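Ticket 307: Totals still wrong after update
Product: Pavliuk stock counter
Site: Taltenville
Opened by: Dinesh Goel
Status: Reopened

Dinesh Goel, 8:40 am
I scanned 500 labels at the loading door and the evening report shows 253. Support closed my last ticket with "resolved by update." I installed the update. Same result.

Anitha Ramasamy (Support), 9:15 am
Please clear the cache and restart the handheld. Low battery can also cause missed scans.

Dinesh Goel, 10:02 am
Did both, on a full charge. I don't see how a battery could do this when the handheld's own screen says 500. The scans are being lost later — my guess is the nightly export, but I was told in June that the export "can't drop rows."

Anitha Ramasamy (Support), 11:30 am
Can you send a smaller batch and attach your files?

Dinesh Goel, 1:20 pm
Sent 100, all 100 arrived. That proves very little, as small batches always worked.
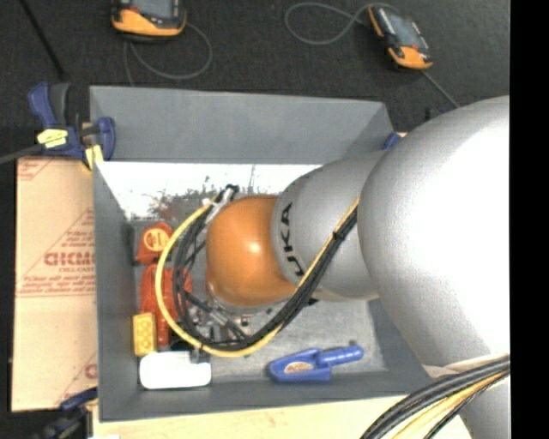 I've also attached the export log and both reports. Please have someone read the log before suggesting another restart.

Sivaprasad Bangera (Support), 3:45 pm
Read it. The export times out on larger batches and still reports success. Passed to engineering, ticket stays open.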